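**Borkier divided carton, brown cardboard**

Open-top carton with thin cardboard partitions, for sorting small packaged goods at a packing bench or desk. Sold flat, in packs of 12. The partitions come in the same bundle and slot together by hand.

## Details

- Colour: plain brown, unprinted
- Outside length: 42 cm
- Outside width: 41 cm
- Partitions: removable
- Pack quantity: 12
- Recyclable in kerbside paper and cardboard collection

## Using the carton

Fold the base flaps in and tape along the centre seam before fitting the partitions. Tape isn't supplied. If you leave out a partition you get a wider bay, which suits flat cards and longer blister packs. Blister packs can stand on edge or lie flat, and mixed sizes will go in the same carton.

The load limit is 5 kg when the carton is being carried. Lift from underneath, as the side walls aren't made to take the weight on their own. Keep it off damp floors.
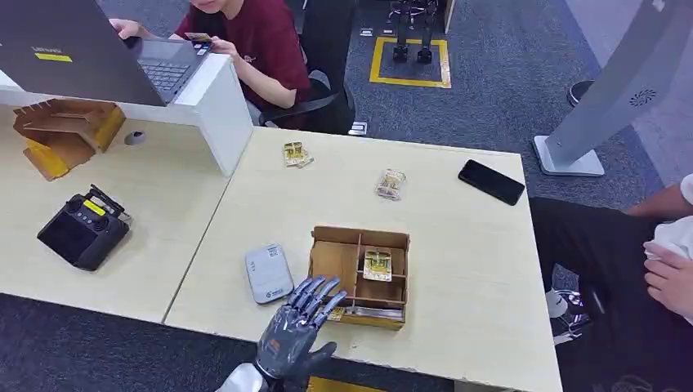

Customers who sort small electronics as well as carded stock usually order the Zakholm liner sheets, which are cut to the same base size and sold separately. The liners don't fit the older Plorkier carton.

## Ordering

Replacement partitions are available without the outer carton. Order them under the Borkier name and specify the divided model. Unused packs can be returned if the strapping hasn't been cut.

Page updated 17 July 2019.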